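**Fliltham gym opens its doors, and a robot's homework, to the public**

The Saturday open day at Bozkurt, the gym above the old bus garage in Fliltham, was billed on the flyer as "Meet the Machine That Cleans the Machines." By ten in the morning there was a line down the stairs, most of it under the age of twelve. The machine was scheduled for eleven. First came the wiping. 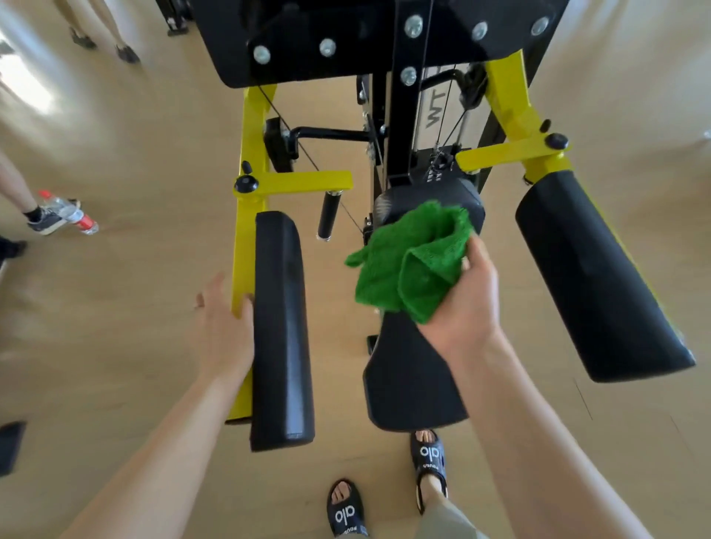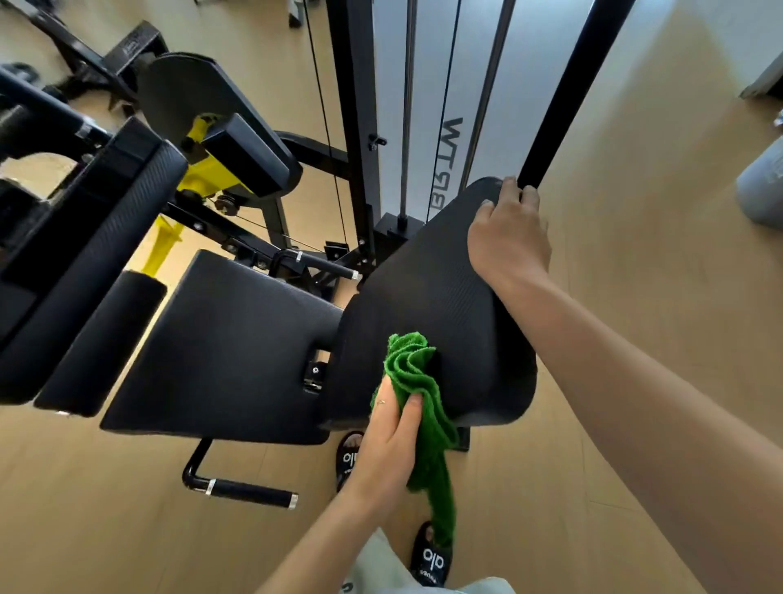
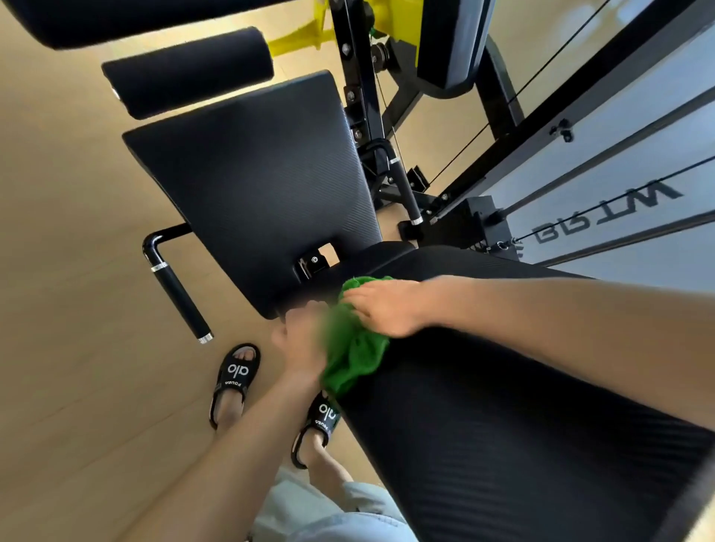
Green towel, black vinyl: how the pads get done by hand.

The firm behind the day is Bruvico, which has spent the better part of a year trying to teach a robot called Orden to do what gym members have been asked to do by laminated sign for decades. Riaan Steyn, who runs the project, told the crowd that wiping down a leg machine is a harder problem than it looks. There are pads at every angle. Some of them swing. There is a bar at head height for people and a different bar at head height for robots, and Orden had by that point met both.

"A kitchen counter stays where you left it," he said. "These things have levers."

He then spoke for 17 minutes about levers. A boy near the front asked whether the robot could lift weights. Steyn said it could lift a towel. The boy went to look at the rowing machines.

Bruvico's approach, as he explained it, is to record people doing the job by hand and have Orden learn from the recordings. The company now has 424 of them, all of people wiping gym equipment, which must make it one of the more soothing film libraries in the county. Steyn said the differences between people were the useful part. One wiper starts at the top of the backrest and works down. Another goes straight for the seat and considers the backrest somebody else's business. Almost everyone steadies themselves on something with the free hand, and the something varies. Orden has had to be taught that a loose part is a bad thing to lean on.

A woman in the second row wanted to know if all 424 wipers had been paid. They had. She asked if there were openings. There were, and she left her number on the back of the flyer.

Orden itself came out at ten past eleven to a round of applause and a dropped juice box. It is shorter than the flyer suggested, moves on four wheels and has two arms and no face, a decision Steyn described as "deliberate and also cheaper." It rolled up to a flat bench, picked its towel from a hook on the second try, and began.

The wipe was good. There is no other way to put it. Long even strokes, corners included, a little fold of the towel halfway through to get a clean side. It took four minutes, and several parents were seen looking from the robot to their children in a thoughtful manner.

The second demonstration was on a machine with a hinged pad, and here the morning got livelier. Orden put one hand on the pad to hold it still, the pad moved, and Orden followed it. Steyn's hand was on the stop button before anybody else had noticed – he has clearly done this before. The robot was backed up, the pad was put back, and the second attempt went through cleanly apart from one patch near the hinge that Orden treated as somebody else's business. It has evidently been watching the recordings closely.

The third demonstration was canceled so that the battery could be saved for the photographs.

Visitors were then invited to have a go themselves. Each was handed a towel and sent off to wipe a bench of their choice, with prizes for the tidiest job. The response was better than anyone at the gym had dared to hope, and for half an hour the equipment at Bozkurt was cleaner than it has been at any time in its history. A member of 18 years' standing was heard to ask which end of the spray bottle was which. The top prize, a month's free membership, went to a nine-year-old who isn't allowed to use it.

Asked when Orden might start work for real, Steyn said the plan is to leave it in the gym overnight from August, when there is no one around to be followed, and see how many pads it can get through before opening. The gym hopes for all of them. Steyn hopes for half. One of the morning regulars, who had come in for her usual session and found a crowd sitting on it, said she would settle for the one by the window.

There is also the matter of the towels. Orden drops one now and then and can't yet pick it up off the floor, so for the time being it will start each night with a full rack and work until the rack is empty or the pads are done. Bruvico has ordered 700 towels. The gym's laundry arrangements, the manager confirmed, consist of one washing machine and her mother.

The next open day has not been scheduled, but people who want to be recorded wiping things can sign up at the front desk, weekdays before noon. Towels are supplied. Bruvico asks that you bring your own shoes and wipe the way you normally would, if you normally would.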